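Drillville Forums > End Effectors and Grippers > Faults and Troubleshooting

Two-finger gripper relaxes mid-grasp, no fault raised

c_olatunji
Parallel linkage gripper, two fingers, black anodized links, brass bushings. Controller is a Piltari with stock firmware. I close on a cylindrical container, the current settles, the status bit reads "object held." At some point in the next few minutes the fingers back off by a couple of millimeters and the container drops through. No fault, no warning, status bit still reads held.

It failed in 17 of 200 closes logged. Supply voltage is steady. Object mass is well under the rating. I have reseated the motor connector and swapped the cable. No change.

tamuno_f
Post the position trace with the current trace on the same time axis. If position moves before current drops, it's mechanical. If current drops first, it's the controller.

Also a photo of the grasp, please. Half of these threads end up being pad contact.

c_olatunji
Traces will have to wait until Sunday, the logger is on another bench. Photo attached.

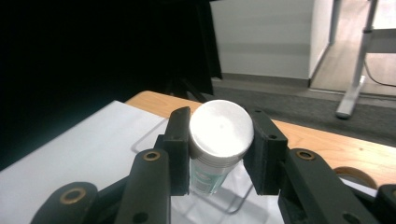 Pads closed on the container, lid just above the contact area.

htrujillo
My first suspect is pad wear. A flat pad on a round body gives you a line contact, and a glazed pad will creep. Scuff both with fine abrasive, wipe with alcohol, repeat the test.

c_olatunji
Pads were replaced in January and have had light use. The container isn't sliding between the pads. The fingers open. I can measure the gap afterward.

htrujillo
You can measure the gap after the drop. That doesn't tell you what moved first. A container that creeps down onto a narrower section changes the load on the fingers, and the controller reacts to that.

tamuno_f
A controller holding force would close on a narrower section. He is reporting the opposite. I don't see how pad wear opens a gripper.

Olanrewaju I.
Check the bushings before anything else. We had a Ravard unit with nearly the same linkage and one bushing had walked out of its bore far enough to bind. The motor reached its current limit against the bind, the controller called that a grasp, and the link let go later when it felt like it. The held bit was set on current alone, so it never cleared.

Test: power off, disconnect the drive link, move each finger by hand through full travel. Any tight spot, pull that pin.

c_olatunji
Done. Left finger is smooth. Right finger has a tight spot close to where it sits when holding this container. Pulled the pin. The bushing turns in the arm with finger pressure. It should be a press fit.

Olanrewaju I.
That's your problem. Don't glue it. Measure the bore; if it's oversize, replace the arm.

htrujillo
Retaining compound is fine on a loose bushing if the bore is still round. I've run arms that way for years. Replacing an arm over this is a waste of money.

Olanrewaju I.
Fine on a bench. If the gripper ever carries anything over a person or over equipment, I want the press fit.

c.mohammed
Moderator here. Whichever repair you choose, the status bit needs its own fix. A gripper that reports "held" with nothing in it is a safety issue, and a new arm doesn't change that. On Piltari controllers you can gate the bit on a position window as well as current. Set the window from known good closes and have the cell stop if position leaves it. Until that's in, keep hands out from under the gripper and do not let the cell move on that bit alone.

c_olatunji
Arm ordered through Ibrahim. Position window is in now, set 2 mm wide. Traces, same axis as requested: position starts opening first, current falls after — mechanical, as tamuno_f laid out.

tamuno_f
Good. Is the window symmetric? You want it tighter on the opening side. A soft container can close up a little under load and you'll get nuisance stops.

c_olatunji
It was symmetric. Changed it. Will rerun the full set of closes when the arm arrives and post the count.

htrujillo
Still scuff the pads.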